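Storage hardware: hinge schedule for the Fladport fit-out

The revised hinge schedule for the Fladport units takes effect Mon 8 July. It covers 474 doors. Full-height doors move from 3 hinges to 5, with the top hinge set 14 mm closer to the panel edge. Drawer runners are unchanged.

Sag on the February doors was traced to screw pull-out at the top cup. Pilot holes had been drilled oversize on the Clindutora jig. The jig has been re-bushed, and old bushings should be returned to the Flodanach store.

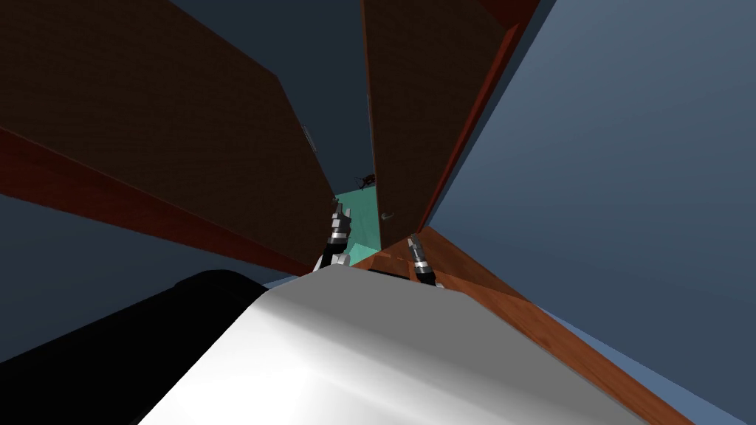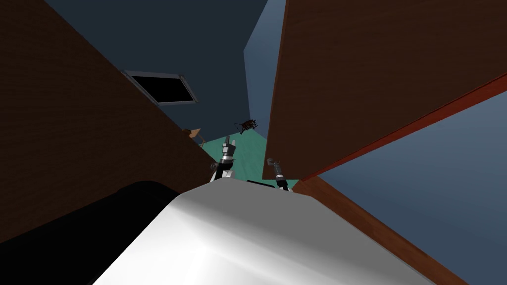
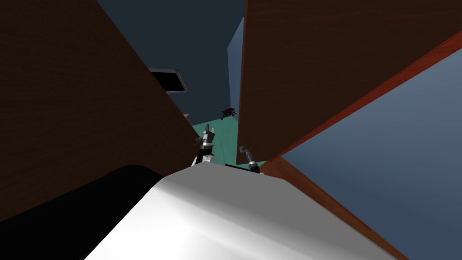 Wood grain shows on the panels in the third picture.

Doors already hung do not need to be removed. Add the extra hinges in place, then reset the reveal from the bottom up. Mnguni will supply longer screws for the top position only. Record each corrected door on the unit sheet before closing the work order.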